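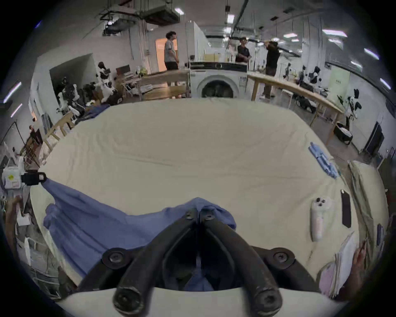

July 15, 2024
Laundry table, folding notes

Blue shirt again for most of the session. Doaa wants one fold written down that everybody uses, so this is my attempt at it. Grethe and Poul please correct in the margin.

Sheet first. It goes over the whole table and should be pulled from the corners before anything is laid on it. I left the wrinkles in and I think it does matter a little, the hem catches on a ridge when you drag the shirt toward you. Iron it or get a heavier one. Lucinda says Skunen sells a canvas type but I haven't looked at the price.

Lay the shirt flat, collar away from you. Smooth from the middle out to the sleeves. If one side bunches up, lift that side and lay it down again, don't push it.
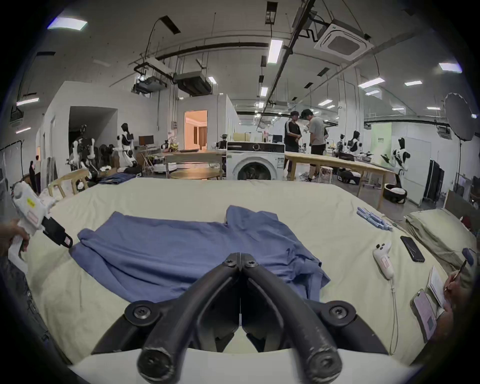 Sleeves in next, then the sides to the middle, then hem up to the collar in two goes. The last fold is the one that slips. Holding it down for a second before letting go is enough.

Phones and pens should go to the wooden table before starting. The folded blue pieces can stay at the back right of the sheet, they are out of the way there.

Tried stretching the shirt lengthwise along the near edge of the table, one end in each hand. Good for getting creases out. Bad for the shoulder seams if you pull hard, and the thin jersey ones from Clavley go out of shape quickly.

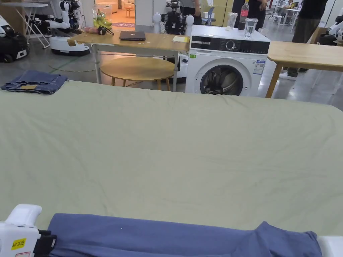 Jeans: still no agreed method. Poul folds in half along the legs, then thirds. Vibeke rolls them. Thirds stack better, so I am going with thirds until someone objects.

Washing machine: drinks keep ending up on top of it. Please put them on a table. Also check the drum before starting a load. In May we ran a wash with a wool sweater left in and it came out child size.

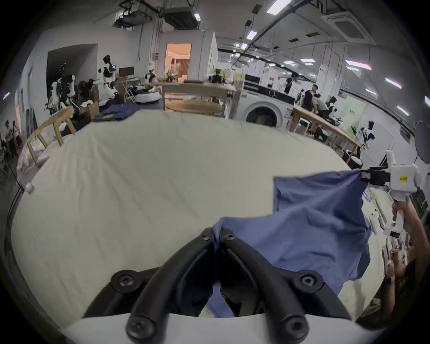
Lifting by the upper corner works better than I expected. Take the corner, raise it until the cloth is taut, then lower it onto the sheet starting from the far side. Fewer folds trapped underneath than with dragging.

To do:
Ask Vibeke about a heavier sheet
Try the same fold on a thick sweatshirt
Sort the jeans by size
Detergent order from Soltani, Grethe has the form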